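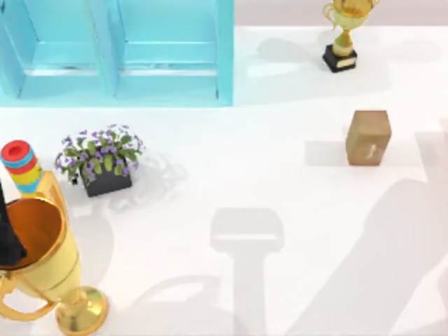 The shelf and trophy layout in simulation, viewed from above the table.

Review: the Pastis two-arm tabletop kit and its simulation package

Reviewed by the equipment group of the Rernton Shared Workshop

Purpose of this review

The workshop was asked by its members to assess whether the Pastis kit is suitable for general use on the robotics bench. The kit is supplied by Pavum as a set of parts for two small jointed arms, each ending in a gripper, together with a simulation package in which the same pair of arms can be set to work before any metal is cut or any motor is powered. This review covers assembly, the simulation package, day-to-day running and the supplied documents. It does not cover the optional mobile base, which the workshop did not buy.

Contents and assembly

The kit arrived in two cartons. One held the arm links, joints and grippers, and the other held the power supply, cabling, table clamps and fixings. All parts listed on the packing sheet were present. Bags are labelled by joint number and the labels agree with the manual, with the exception of the wrist fixings, which are listed under the wrong joint in the printed edition. The online edition has been corrected.

Assembly took two evenings with four members taking part. The shoulder joints go together easily. The elbow is less satisfactory: the cable must be passed through the link before the cover plate is fitted, and the manual mentions this only on the page after the plate has been screwed down. Members building the second arm should read that whole section first. No tools were needed beyond a set of hex keys, a small crosshead screwdriver and a pair of side cutters.

The clamps are made for table tops of moderate thickness. The workshop's own bench is heavier than this, and longer bolts had to be bought locally. Prospective buyers should measure their bench before ordering.

Simulation package

The simulation package was the main reason for the purchase and received the most attention. It opens on a plain white table, on which the user places objects from a supplied library. For the review the group prepared a tidying layout with a light blue shelving unit of two open compartments at one side, a cardboard box, a potted plant with small purple flowers, and two gold trophies, one large and one small. A stacking toy of coloured rings stands in the cup of the large trophy. The exercise set for members was to bring the toy out of the cup and place it in one of the compartments.

This proved a fair test. The toy leans inside the cup, the rim restricts the approach of the gripper, and a second item, dark and textured, shares the same space. Members who planned a straight lift from directly above generally had to think again. The package allows any step to be run back and repeated, which made it well suited to group teaching.

Rendering is of a good standard. Polished surfaces carry highlights, matt surfaces do not, and the arms cast soft shadows on the table even when they are themselves outside the chosen view. The group found the shadows of practical value when judging where a gripper was hovering. On the older of the workshop's computers, however, shadows had to be switched off to keep movement smooth, and the view is then noticeably harder to read.

The object library is adequate but oddly balanced. Ornaments and toys are well provided for. Ordinary workshop items such as spanners, clamps and screw trays are few, and members wishing to rehearse bench tasks will need to import their own models. Import is possible in the common file types, though the weight of each object has to be typed in by hand and the program gives no warning if the entry is left at zero. An object with no weight behaves very strangely when gripped.

Plans are written in Jia, the supplier's own scripting language. It is plain enough for a beginner to read. Error messages are short and usually give the line number. The group would have preferred a language with a wider body of help available, and this point was raised by several members who already write code for other projects.

From simulation to bench

Plans tested in the package can be sent to the built arms without alteration. The group repeated the tidying exercise on the bench with similar household objects. Reaching movements carried over well. Gripping did not carry over so well, as the real fingers slip on smooth, curved plastic, and strips of thin rubber were glued to the pads before further sessions. Pavum sells replacement pads, which were out of stock throughout the review period.

The motors are quiet enough for use beside other work. The emergency stop is mounted on a short lead and should be extended if more than one person is to stand at the bench. The workshop now requires the stop to be within reach of the operator at all times, and requires every plan to be run in simulation before it is run on the arms.

Documents and support

The manual is clear in its drawings and uneven in its wording. The chapter on calibration is good. The chapter on cabling should be rewritten. Two enquiries were sent to the supplier, and both received useful replies.

Rating

Assembly: 2 out of 5
Simulation package: 4 out of 5
Use on the bench: 4 out of 5
Documents: 2 out of 5

The equipment group recommends the kit for shared workshops that have a reasonably modern computer and at least one member willing to supervise the first build. It is not recommended as a first project for a person working alone at home, chiefly on account of the elbow assembly and the cabling chapter. The workshop's kit may be booked from November by members who have completed the bench induction. Bookings are made at the front desk, and the hex keys are to be returned to the drawer marked Pastis.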